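# About Clakham Demonstration Services

Clakham records manual tasks for companies that train robots. A customer sends us a list of tasks. Our operators carry them out with hand-held grippers or by remote control of a robot arm, and we return checked recordings with notes. We do not build robots and we do not train models.

The company started in December with two operators and one bench in a rented unit in Seltham. We now have 13 operators and occupy the ground floor of the Holroyd building, in the same town.

## What we record

Most of our work is tabletop handling: picking up, placing, sorting, opening and closing, and tidying small household goods. Objects are chosen with the customer before recording starts. We keep a store of common items and buy the rest to order.

Two methods are in regular use.

- **Hand-held.** The operator holds a gripper with the same finger shape as the customer's robot and does the task directly. Setup is short and the motion is close to normal hand speed.
- **Remote control.** The operator moves a pair of leader arms and the robot follows. This is slower, but every recorded motion is one the robot has already made. Customers usually ask for it when reach or joint limits matter.

A single order can mix both. We will say so if we think a task on the list suits the other method better.

## How a session runs

Each operator completes 15 hours of supervised practice before recording for a customer. Practice covers grip position, approach angle, steady release and what to do after a dropped object. Drops are kept in the recording and labeled, unless the customer asks for them to be removed.

Start positions are changed between takes according to a written plan. The plan sets which objects are moved, how far, and whether anything is added to the table. Lighting is noted at the start of a session and again if it changes.

Checking is done by a second person who was not at the table. Takes with lost tracking, a blocked view or a missed step are marked and repeated – usually in the same session, while the layout is still in place.
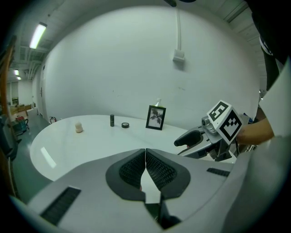 ## Stovumetti

Stovumetti is our in-house review program. It plays all views of a take together with the gripper opening and position, and lets the checker mark errors on a timeline. Customers get a read-only copy with each delivery. It is not sold separately.

## Visits and inquiries

Customers may attend the first session of an order. Please send a task list, the gripper type and the file format you need, and we will reply with a plan and a price. Small trial orders are accepted.

Page last updated 16 February 2022.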